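I bought the Plallen pre-crimped wire set in October because my hands were done with crimping. Black, red and white, terminals already on both ends, plus bags of little black plastic parts. I figured I'd lose one Sunday to it. Ha!
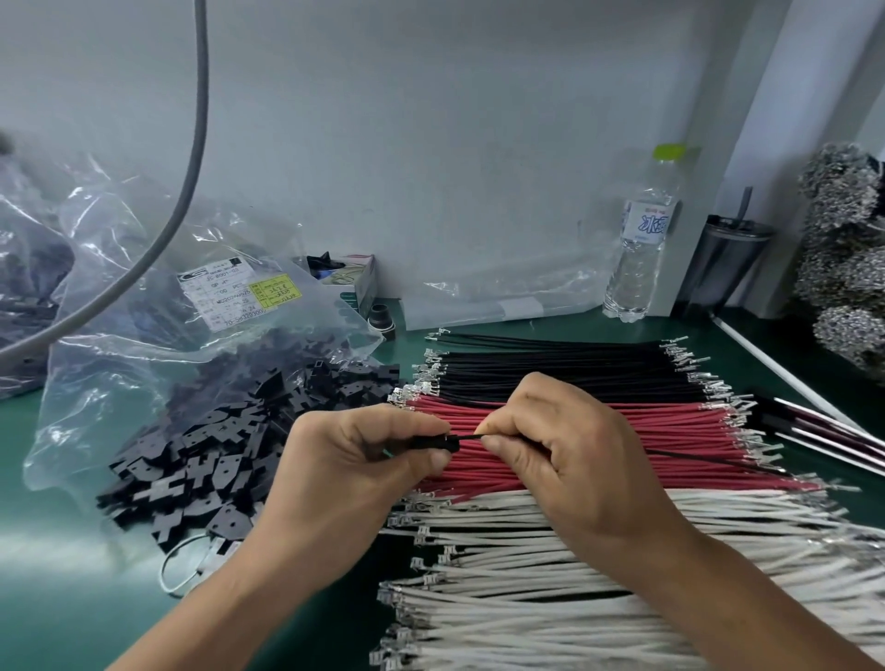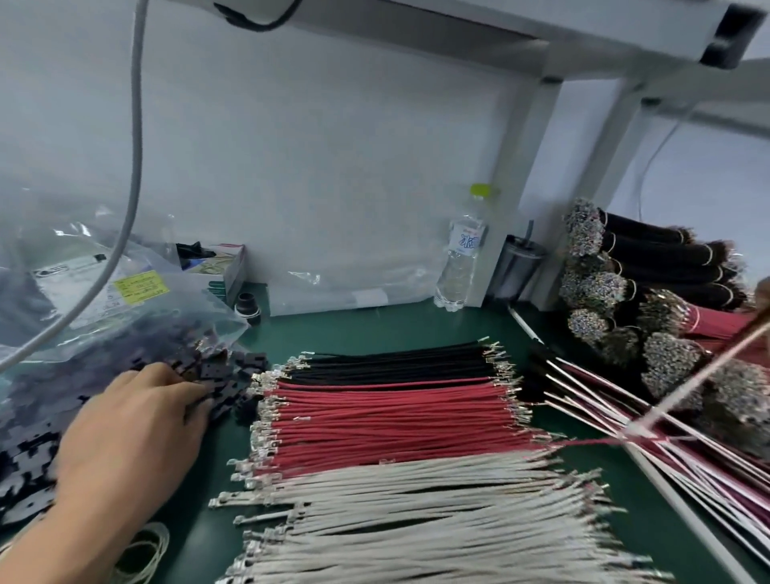 Anyway, the good stuff first. Every crimp I tugged on held, and I tugged on plenty (I'm a tugger). The wire is thin and bends nicely. My gripe is the bags — they slump over and dump parts all over the bench, and the small print on the labels is murder on my eyes. I ended up tipping everything into old Hido jars. I'd still buy it again, just with more red.

Comments

Joar Strand: Does the white get dingy? Mine from Brekke did.

gastville_gal: Jars!! Doing that tonight.

Contact | Back to top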